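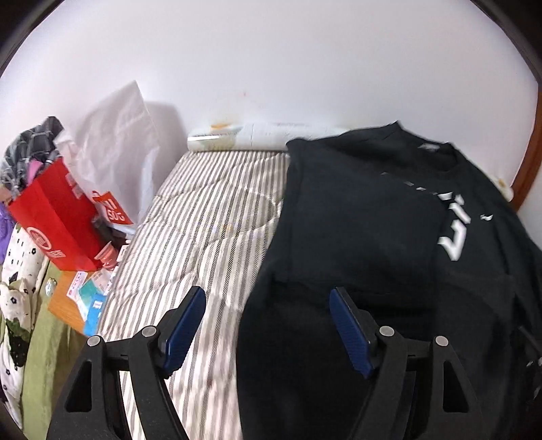
Handout 6: The finger pad that let go, and what we did about it

Bring this sheet with you to the practical, as we shall be going back to it more than once. It follows on from the handout about linkages, and I will assume you remember how a pair of jaws opens and closes from a single trigger, and why the pads at the ends are a separate part from the arms. If you don't, have another look before you come. It's only a short read and it will save you a good deal of puzzlement later on.

The fault we are going to study came up on the Carport project, in May, while the folding set was being collected. For anyone who joined the module late, Carport is our household handling work, done with hand-held grippers in ordinary rooms, and the folding set is the part of it that deals with clothes on beds and sofas. The plan called for 798 folds. By the time we noticed that anything was amiss, 400 of them had been done, and I'm afraid 74 of those had to be thrown away. I tell you the numbers at the start because students always ask, and because I would like you to feel, as I did, how much work can slip past before a small fault makes itself known!

What went wrong

The tool is the Tretwood two-jaw gripper, the one with the blue pads. Each pad is held to its arm by a glued face and a small pin. On one of our tools the glue on the right pad had begun to give way along its inner edge. The pad still looked perfectly sound when the jaws were open, and it still felt sound if you pressed it straight on with your thumb. But as soon as it was pressed down on cloth and dragged a little sideways (and that is what you do, over and over, when you gather up the hem of a T-shirt) it turned a few degrees about its pin, and then sprang back when the load came off.

Now, a few degrees doesn't sound like much. With a box or a cup you would hardly notice. Cloth is a different matter, as it is thin and it slides, and a pad that sits at a slant touches it along one edge only. So the hem would be gripped, lifted a little way, and then it would creep out from between the jaws. The person holding the tool did what any of us would do and squeezed harder. Squeezing harder put more load on the tired glue, the pad turned further, and round we went again.

How it showed up

There were three signs, and I'm sorry to say we explained every one of them away for a while.

First, the hem was being dropped more often on the right than on the left. We put this down to most of our people being right-handed and reaching further on that side.

Second, the squeeze readings drifted upwards through each session. We thought hands were getting tired, and we made people take longer breaks, which they enjoyed very much, but the readings went on climbing.

Third, there was a faint click. Several people mentioned it. It was taken for the trigger, which does click on these tools, and you really do have to listen rather closely to tell one from the other.

What settled the matter was something quite homely. The tool was left lying on a bench with its jaws shut on a folded sheet of paper, and when the paper was pulled out it had a crease at a slant across one corner. The two pads were no longer meeting flat. After that it took only a couple of minutes to find the loose edge with a fingernail.

Why it is a safety matter as well

It would be easy to file this under spoiled data and leave it there, and I'd ask you not to. A pad that can turn can also come off. When it does, what is left at the end of the arm is a hard, narrow tip, and the hand that is squeezing the trigger is by then squeezing a good deal harder than it should. One of the Verbruggen tools used for the kitchen work did lose a pad in this way, later the same term. The jaw snapped shut and the operator had a nasty pinch on the side of a finger, which had been holding the cloth steady. The skin wasn't broken, but it was sore for several days, and it could easily have been worse.

So please take this rule to heart: your free hand stays out from between the jaws, always, even when the cloth is being awkward and a little nudge would put it right. If you need to straighten something, release the trigger, lift the tool away, straighten it, and come back.

The checks we now make

Do these before every session and again at the halfway break.

1. Open the jaws fully and look at both pads from the side. Any gap at the edge, however thin, means the tool goes in the red tray.

2. Push each pad sideways with your thumb, in both directions. Pushing straight on tells you nothing, as we learned.

3. Close the jaws gently on a sheet of paper and draw it out. Look at the mark. It should be square to the edge of the paper.

4. Work the trigger 2 times with nothing in the jaws, close to your ear, so that you know what its own click sounds like on that particular tool.

5. Write down the tool number and your initials in the Busent log. If you write nothing, we have to assume the checks weren't made, and the session won't be counted.

Please don't glue a pad back on yourself. I know it is tempting, and I know there is a tube in the drawer. Glue from the drawer sets hard and brittle and will fail sooner than the old one did.

For the practical

You will be given a sound tool and a faulty one, unmarked, and a T-shirt to fold with each. Try the folding before you make the checks, just this once, and jot down which tool you think is the bad one and how sure you feel. I will have tightened the stop on the trigger of the faulty tool so that it can't close hard enough to hurt. Then go through the five checks in order and see whether you change your mind.

Please also read the two pages on wear in glued joints in the course reader, and bring a pencil, as the log sheets don't take kindly to ink.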